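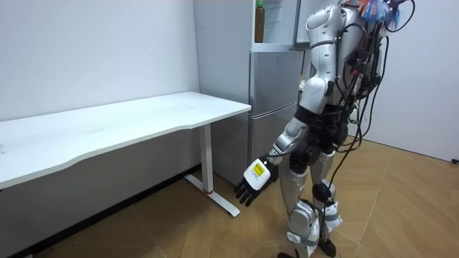
**Ticket 54 – desk in the small room wobbles**
Opened by: Getachew Kumsa
Date: 25/05/2019
Status: closed

**Problem**

The white desk along the left wall rocks when you lean on the front. It's bad enough that my tea slops over the side! I love this desk (great height, easy to wipe down), so I'd much rather fix it than swap it.

**What I tried**

1. Folded card under the front leg. Worked until lunch, then it squashed flat and the rocking came back.
2. Pulled the desk away from the wall and put a level on the floor. The floor dips toward the door – 4 mm over the length of the desk. Good to know!
3. Checked the bolts underneath. Two of them turned by hand, so I tightened the lot with the hex key from the Gendiro kit. Huge difference already.
4. Ordered felt-bottomed leveling feet from Wilemano. They came in the wrong thread, and the shop swapped them with no fuss at all.
5. Screwed in the new feet, front ones first, then nudged the back ones until the bubble sat in the middle.

**Result**

Rock solid. I leaned on every corner, wrote two pages by hand and filled a mug right to the brim. Not a drop on the desktop!

**Notes**

- The old feet are in the Dela Peña tin on the shelf, in case anyone wants them for the side table.
- Don't drag the desk, the felt will peel. Lift it with a second person.
- The bolts hadn't been touched since March of last year, so I've put a yearly check on the list.
- Still open: the drawer in the other desk sticks. I'll start a new ticket for that one – I have a candle stub and high hopes.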